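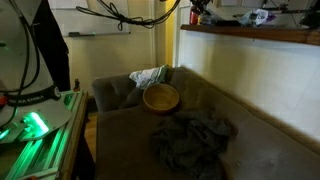

Green light, black cables

How I Got My Cloudy Headlights Clear Again

Posted 12 November 2019

So my old Mak wagon has more than 179 thousand miles on it, and the headlights looked like somebody had smeared them with butter. The parts place in Flemden wanted $848 for a new pair. Um, no. I bought sandpaper and did it in the driveway instead, and a few of you asked how, so let's go!

What I used:
Painter's tape
Wet/dry sandpaper in 800, 1500 and 2500 grit
A spray bottle of water with a drop of dish soap
Plastic polish (mine was Perano, but any decent one should do)
A UV clear coat made for headlights
Rubbing alcohol and a pile of old T-shirts

1. Wash the lights and dry them. Then tape off the paint all the way around, two layers thick. I did one layer the first time and I have a nice scuff on the fender to show for it.

2. Soak the 800 paper for seven or eight minutes. Spray the lens and sand side to side, keeping everything wet. It's going to look terrible, all white and chalky – keep going until the haze is even and you don't see any yellow patches.

3. Rinse, switch to 1500, and sand up and down this time. When the side to side scratches are gone, rinse again and do the same with 2500, going side to side. My arms were killing me by this point (take a snack break, I did).

4. Rub in the polish with a T-shirt, small circles, then buff it off. My dad uses a drill pad for this and he's faster, but I melted a spot on my Grornero's taillight that way back in January, so I'm sticking with my hands.

5. Wipe with alcohol, let it dry, and put on the clear coat in thin passes. Please don't skip it! The yellow comes back fast on bare plastic.

Leave the tape on until the coat is dry to the touch, and keep the car out of the rain for as long as the can tells you to. Mine took up most of an afternoon for both sides. Next up is the dent in the tailgate, which I have been ignoring since we bought the thing.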